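家事ロボットについて、よくいただくご質問

最終更新：2025年4月22日

こんにちは。Cekano(セカノ)暮らしの道具相談室です。「機械はもう家事をやってくれるのですか」というお便りを、このところ本当にたくさん頂戴するようになりました。お一人ずつお返事を書いていたのですが、似たご質問が重なってきましたので、このページにまとめておきます。少し長いのですが、お茶でも淹れて、気になるところから読んでいただければうれしいです。町工場や小さなお店の方からのご質問も、後ろのほうに入れてあります。

## まず、いちばん多いご質問から

### Q. 家事を丸ごと任せられるロボットは、もう買えますか？

まだ買えない、とお答えしています。床の掃除、食器洗い、洗濯と乾燥のように、ひとつの仕事に形を合わせて作られた機械はもう立派に働いてくれますし、私たちの相談室でも毎日お世話になっています。けれども、散らかった部屋に入ってきて、洗濯物を拾い、たたんで、引き出しにしまい、ついでに流しも片づける、というところまでを人の見守りなしで続けられるものとなると、ご家庭に安心しておすすめできる段階には来ていないと感じています。

展示会や動画で見事な動きをご覧になって、「もうできているじゃないの」と思われる方もいらっしゃいます。お気持ちはとてもよくわかります(私も初めて見たときは声が出ました！)。ただ、動画をご覧になるときは、早回しになっていないか、離れたところで人が操縦していないか、いつもと違うものを渡されても同じようにできるのか、この辺りを少し気にしてみてくださいね。

### Q. どの家事が得意で、どの家事が苦手なのでしょう？

大まかに申しますと、形の変わらないものを、決まった場所から決まった場所へ移す仕事は得意です。反対に、触るたびに形が変わるもの、透きとおったもの、濡れて滑るもの、それから「どこまでやったら終わりなのか」が人によって違う仕事は苦手です。

私たちが相談会でお話しするときの目安を書いておきます。

| 仕事 | いまの様子 |
|---|---|
| 床のほこり取り | 任せられる。床の物はよけておく |
| 食器を洗う | 専用の機械なら任せられる |
| 食器を機械に並べる | 試作機で見かけるが、ゆっくり |
| タオルをたたむ | 条件がそろえばできる |
| 服をたたむ | 種類や置かれ方しだい |
| ベッドを整える | まだ人の手が早い |
| 子ども部屋の片づけ | 当分は人の仕事 |

最後の行には、小さなお子さんのいる方から毎回ため息が返ってきます。私も一緒にため息をついております。

### Q. 掃除ロボットがあるのに、どうして片づけはできないのですか？

掃除ロボットは、床という平らなところを走り、物があればよける、という約束で動いています。片づけはその逆で、よけていた物のほうへわざわざ手を伸ばさなければなりません。手を伸ばせば、それが何なのか、どのくらいの力で持てばよいのか、どこへ返すのかが全部ついてきます。靴下と充電のコードと読みかけの手紙が重なっていたら、私たちは考えもせずに三つに分けますけれど、機械にとってはひとつずつが宿題になるのですね。

## 洗濯物と布のこと

### Q. 服をたたむのは、そんなに難しいのですか？

はい、家事のなかでもなかなかの難所です。お皿は持ち上げてもお皿の形をしていますが、服は端をつまんだ途端に姿が変わります。袖が内側に入りこんだり、フードが丸まったり、裏表が返ったりして、同じ一枚でも置き方が変わるたびに見え方が変わってしまいます。

そのうえ、たたみ始める前に「広げる」という仕事があります。襟はどこか、裾はどこかを見つけて、よい場所をつまみ直し、しわを逃がす。ご自分の手元をゆっくり観察してみてください。つまむ、引く、放す、なでる、を驚くほど細かく繰り返していらっしゃるはずです。

### Q. ベッドの上でたたむのと、机の上でたたむのとでは違いますか？

ずいぶん違います。机は硬くて平らですから、布の下に指先を滑りこませる加減もつかみやすいのですが、ベッドは押せば沈みますし、上にかけたキルトや毛布まで一緒につまんでしまうことがあります。柄のにぎやかな寝具ですと、どこまでが服でどこからが寝具なのか、目で見分けるところにも手間がかかります。

それでも、ご家庭で洗濯物をたたむ場所を伺うと、ベッドや畳の上という方が大勢いらっしゃいます。ですから、きれいに片づいた机の上だけで上手になっても、お宅に来てすぐ役に立つとは限りません。

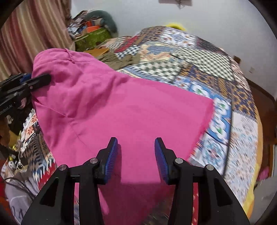
*柄もののキルトの上で、ピンクの布をつまむ。ベッドの上の布仕事。*

### Q. 指が二本しかないロボットでも、たためるのですか？

二本指の手でも、できることは思いのほかたくさんあります。私たちもトングひとつでずいぶん料理をしますよね。つまむ、押さえる、引っ張るの三つができれば、タオルくらいは形になりますし、手が左右にあれば片方で押さえてもう片方で引くこともできます。苦手なのは、重なった布を一枚だけめくること、指の腹で厚みを確かめながらずらすことなど、人が感触に頼っている部分です。

### Q. たたむ機械が家に来るまで、何をしておけばよいですか？

特別な準備はいりません。ただ、機械に向く家は人にも楽な家であることが多いので、たたむ場所を一か所に決めておくこと、しまう引き出しの中身をあまり混ぜないことをおすすめしています。わが家では、部屋着をたたむのをやめて籠に入れるだけにしました。これがいちばん効きました。

## 工場やお店の方から

### Q. 小さな作業場でも、機械に任せられる仕事はありますか？

あります。同じ大きさの箱を積む、決まった部品を機械に差し入れる、といった仕事でしたら、家庭より先に始めやすいと思います。ご相談では、まず一日の作業を書き出していただき、同じ動きが32回以上続くところに印をつけていただいています。32という数に深い意味はなく、相談室の用紙の行数なのですが、印のつく場所が見えてくると話が早く進みます。

### Q. 縫製や梱包のような、布を扱う仕事はどうでしょう？

布の難しさは工場でも変わりません。Dirkstead(ダークステッド)の作業場で袋詰めの工程を見せていただいたときも、箱に入ったあとは機械、布を整えて入れるところは人、という分け方をなさっていました。担当のRosalie Eberhardさんが「全部を任せようとすると止まる時間が増えるので、境目を決めてから楽になりました」と話してくださって、なるほどと膝を打ちました。ご家庭にもそのまま当てはまりそうなお話です。

## そのほか

### Q. 結局、あと何年待てばよいのですか？

申し訳ないのですが、年数はお答えしないことにしています。以前の相談会で、つい景気のよいことを言ってしまい、約8年たった今も常連さんにからかわれております。進んでいるのは確かですので、いま困っている家事には、いまある道具と工夫で手を打っておいてくださいませ。

### Q. 直接相談できますか？

はい。Zudbridge(ザドブリッジ)の相談室で、お一組20分ずつお話を伺っています。ご予約の際に、いちばん気の重い家事をひとつ書き添えてください。洗濯機や乾燥機の型番がわかるものをお持ちいただけると助かります。お子さん連れも歓迎です。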